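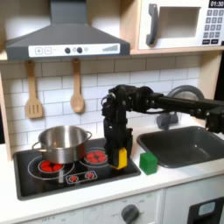

Shareholder mail: how I keep it from taking over the kitchen
by Issa Chamoun
Updated 2024-08-18

I own bits of a handful of companies. None of it is going to buy me a boat. Some came from my father, some from an old job that paid part of the bonus in stock, and a little I bought myself in a burst of confidence I'd rather not go into. What I didn't expect is how much paper comes with it! Proxy cards, annual reports, dividend stubs, letters from people who want to be on the board, letters from the board saying please don't vote for those people. For years it all went into the drawer with the takeout menus, and every April I'd dump the drawer on the floor and swear at it.

So these are the tips I've worked out, mostly by doing it wrong first. I'm in the US and I'm not an accountant or a lawyer, so check anything tax-related with somebody who is.

Open it standing up

My best habit, and it costs nothing. I open shareholder mail standing next to the recycling bin, before my coat's off if I can manage it. Outer envelope goes, glossy insert goes, the "sign up for paperless" flyer goes. What's left is usually one card and one booklet. The card gets clipped to the fridge and the booklet goes in the basket with the magazines.

If you sit down with it, you'll start reading the chairman's letter, and then dinner's late. Ask me how I know.

Write the deadline on the outside

Proxy cards have a cutoff for voting and it's often in small type. I write it on the front in fat marker, along with the company name, big enough to read from the other side of the room. Don't write over the control number, which is the long one you type in if you vote online. I once ran a marker straight across mine and had to call up for another, and I was on hold long enough to peel a whole bag of potatoes.

If you hold your shares through a broker, what you get is a voting instruction form and it looks a bit different from a proxy card. The broker's cutoff can be earlier than the one on the company's website. Go by the one printed on your own form.

Two cards, two colors

This is the one I get asked about. Every so often a big investor gets fed up with how a company is being run and puts up its own people for the board. Then you get mail from both sides, and I mean a LOT of mail. When this happened at Prodano I had a stack as thick as a phone book, one color of card from the company and another color from the investor group, and new copies of both kept turning up as if I'd lost the first ones.

What I do now:

Get two big envelopes and write COMPANY on one and OTHER SIDE on the other. Everything goes in one or the other the day it arrives.

Keep only the newest card from each side. They're usually dated somewhere near the bottom.

Only send back the card you mean. The last valid one you turn in is generally the one that counts, and it cancels whatever you sent earlier. I didn't know that! I voted on the company's card, then a week later filled in the other one just to "withhold" on a couple of names, thinking I was adding to my first vote. I'd wiped it out.

Look at the names before you look at the arguments. Lately both sets of candidates tend to be listed on both cards anyway, so you can mix and match, but count your check marks carefully. If you mark more names than there are seats, your vote on directors may be thrown out.

Don't throw anything away until the meeting's over. Sometimes the two sides make a deal before it gets that far, the investors drop their slate, the company adds a director or so, and a fresh card comes in the mail. That happened with Prodano in the end. I had already voted twice by then, and there I was doing it a third time with a cup of cold tea.
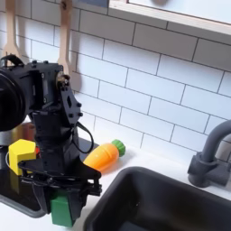 While I'm on the subject, you may get phone calls too. They're from solicitation firms hired by one side or the other, and the ones I've spoken to were perfectly polite. You don't have to talk to them. I never give out my account number or Social Security number on a call I didn't make, and if I want to vote by phone I use the number printed on the card.

Reading the booklet without losing an evening

I used to think you had to read the proxy statement front to back or not bother. I read three bits now and I feel fine about it.

First, the list of directors, for how long they've been there and how many other boards they sit on. If someone's on a whole armful of boards I start wondering when they do their laundry. Second, the table of what the top people got paid, and whether it went up in a year when the share price went down. Third, the proposals from other shareholders, which are sometimes dull and sometimes really fun. The company's answer is printed right behind each one, so you get the whole argument on a page or two.

I keep a pencil in the basket and put a tick or a question mark in the margin. By the time the card is due I just go through my ticks. Takes me less time than unloading the dishwasher.

The folder system (such as it is)

I tried binders. I tried an app. I tried an accordion file with pretty tabs from Berka, and the elastic snapped the first winter. What stuck was plain manila folders, one for each company, standing in a dish rack. Yes, a dish rack! The plate slots hold folders upright better than any desk organizer I've bought, and mine was in the giveaway pile.

In each folder, front to back:

A single sheet with the company name, how many shares, whose name they're in, and who holds them (broker or transfer agent). Mine for Prodano says 2329 shares, and I update it in pencil when dividends get reinvested.

The most recent statement. When a new one comes the old one goes, except the year-end one, and I hang on to those.

Anything about what was paid for the shares. Guard this with your life. When you sell, you'll need it to work out your gain, and it's miserable to piece together later. For inherited shares the figure usually depends on the value at the date of death, so I have a copy of that paperwork in there too.

Anything about a split, a merger or a spin-off. These look like junk mail. They are not junk mail.

That's the lot. Annual reports don't go in, they're all online, and my grandkids can have the paper for painting on.
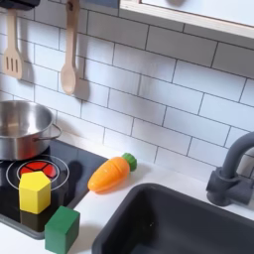
If you've got old paper certificates, keep them flat and dry and well away from the stove. Mine lived in a cookbook for longer than I want to admit. Don't laminate them, don't punch holes in them, and don't sign the back until someone at the transfer agent has told you exactly how they want it done. Take a photo of both sides and keep the photo somewhere else. Replacing a lost one is slow, and you normally have to pay for a bond that's worked out as a percentage of what the shares are worth. For one small certificate I paid 90 dollars, and I was grumpy for a week.

Uncashed dividend checks

Go look behind the toaster. I'm serious. Small dividend checks are the easiest thing in the world to lose, and if you ignore them long enough the company may have to hand your money, and sometimes the shares too, over to the state as unclaimed property. You can claim it back, but it's forms and more forms.

When I finally went through my father's papers I found 12 checks from Hisis tucked into a seed catalog. They were all too old to cash. The transfer agent reissued them after one phone call and one letter, and it came to almost 2000 dollars, so the seed catalog is now a family legend.

Direct deposit fixes this for good. If you do like getting a check (I understand, I do too), cash it the same day you open it. And vote your card or log in once in a while even if you don't care about the result. In a lot of states, some sign of life from you is what stops the account from being treated as abandoned.

Moving house

Put the transfer agent and the broker on the same list as the electric company and the dentist. The post office forwards mail for a while and then it stops, and by that point you've forgotten all about it. Each transfer agent is separate, so if you hold shares directly in several companies, you might have several calls to make. I do mine in one go with a pot of coffee and the dish rack in front of me.
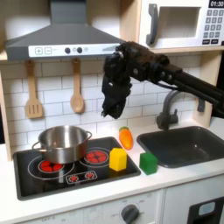 Shredding day

I shred once a year, after taxes are filed. Old monthly statements, extra proxy cards, dividend stubs that match the year-end form. I check each folder's front sheet before I start, just to be sure the share count agrees with the last statement, and I've caught one mistake that way (mine, not theirs). Envelopes with plastic windows jam my shredder, so I tear the windows out first. Shreddings go in the compost in thin layers with the vegetable peelings, as long as it's plain paper and none of the shiny stuff.

A few small ones

Same company sending you three copies of everything? Look for the word "householding" in the booklet and ask for one set per address. Everyone at the address still gets their own card to vote.

Keep stamps out of it. Cards normally come with a prepaid envelope, and I keep those envelopes clipped to the card with a clothespin.

If you and your spouse own shares jointly, look at how the names are printed and follow the signing instructions. On some cards both of you have to sign.

Tell somebody where the folders are. My daughter knows about the dish rack. She thinks it's ridiculous, but she knows.

Next on my list is the tax forms, which are currently in a bread box.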